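The beach hut question

03/05/2026

The waiting list for a beach hut at Ballcombe now stands at 450 names, and the council has written to all of us to say so. The letter was very polite. It also mentioned that up to six huts come free in a good year, and left us to do the sum ourselves.

I joined the list when my youngest was still eating sand. She is now 28 and prefers hotels. I keep renewing anyway, partly from stubbornness and partly because the renewal form is the only post I get that isn't from a bank.

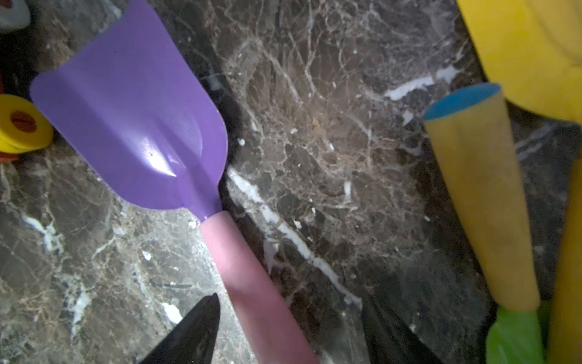 For those new to the town, a hut comes with a door, a shelf and the right to sit in front of it looking smug. You may not sleep in it, paint it anything but the approved blue, or boil a kettle after dusk. The rent goes up again in October, when the wind makes all of these rules easy to keep.

Meanwhile the row at Jevard Steps has been shut for five months while somebody decides who owns the drain. Each side says it belongs to the other, and the drain has carried on leaking in a neutral sort of way.

If you want to join the list, forms are at the library desk, next to the large print thrillers. Bring proof of address and a pen – theirs went missing at Easter and the replacement is on a very short string.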